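Chapter 4
Two Fingers and a Handle

Right, so by now you've got a box of printed parts, a bag of screws that doesn't quite match the list, and (if you're anything like me) one motor mount you've already had to print again. Good! This is the chapter where it starts to feel like a tool you can pick up.

We're building the hand-held version of the gripper first. You hold it, you close the fingers yourself, and a camera looks out over the top of them and records everything you do. The motors come in Chapter 6. I know that sounds like the wrong way round, and when Xuân Khương first suggested it at our shared workshop I argued with him for most of an evening. I wanted to see something move on its own! But a gripper you've carried about in your own hand teaches you a lot — where the fingers block your view, how far apart they need to sit, what your wrist does without asking you.

We call ours the Pinton, after the name on the biscuit tin the first one lived in, and I'll use that name from now on.

4.1 What to pick up first

Most people start with a wooden block. I did too, and I got very pleased with myself, and then I tried a sachet. Sachets are horrible. They're flat, they slide, and the fingertips skate over the top while the thing stays exactly where it was. So put some out early, along with a few bottles so you get tall things and flat things in the same session. Skincare is great for this, as every bathroom cupboard has some. On our white table there's a crinkled gold foil sachet lying between the yellow tips, with a L'Oréal Men Expert packet over to the left and four white bottles and containers further back.
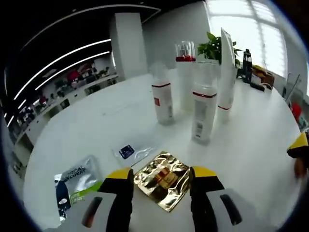

4.2 Fitting the fingertips

You'll need the two black fingers, the two yellow tips and the small screwdriver from the Baumgartner set (any small crosshead will do).

Push each tip on by hand until it stops, then put the screw in from the outside. Don't tighten it yet. Close the fingers slowly and look at where the tips meet. If one sits higher than the other, you'll pinch a bottle perfectly well and miss every sachet you try, so wiggle them level before you do the final turn. Aurelia Schnyder checks hers by gripping a single sheet of paper and tugging each corner, and I've pinched that test for the exercises.

Mine were 2 mm out the first time. It took 13 goes to get them level, and a fair bit of tea.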